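### 5.3 Cable Slack and Protective Stops

The most frequent fault in the Pover cell was a protective stop with no contact between the arm and any object. Of 3,792 episodes logged up to the May freeze, 89 ended this way. The controller reported each one as a joint torque violation at the wrist, and we first treated them as collisions with the board. Replaying the joint logs did not support that reading. In most cases the gripper was still clear of the board when the stop was raised, and the commanded path was well inside the joint limits.

Gadisa Yimer reran a subset of the stopped trajectories at reduced speed with the camera cable detached from the wrist. None of them tripped. With the cable refitted and the slack at the shoulder shortened, two tripped again at nearly the same joint angles. We conclude that the cable was being drawn tight when the forearm reached across the cell, and that the resulting load was read as an external force. The Hollis trajectories, which keep each arm on its own side, were not affected.

The whiteboard task makes the problem worse for the right arm. Marks on the left half of the board require a long reach with the elbow held back, and the cable must span the distance from the base to the wrist camera with enough slack for wrist rotation (Figure 7).
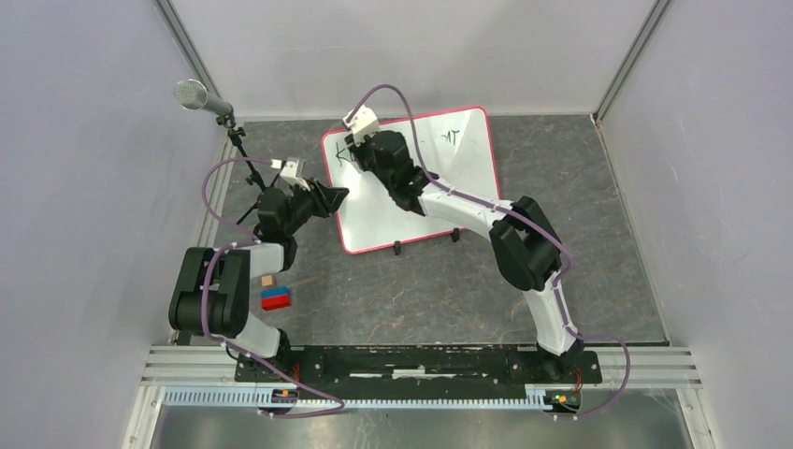

**Figure 7.** Whiteboard task. The right gripper is over the upper-left part of the board; purple cables run to the camera module on each arm.

Adding slack is only a partial remedy. A longer loop lowers the load at full reach but can swing into the other arm's working area during fast retracts. We therefore limited wrist rotation in the far-reach region and raised no torque thresholds, as these also serve as the cell's contact detection. Stopped episodes were excluded from the training set but kept in the fault log. The same check has not yet been made on the Komis cell, where the cable routing differs.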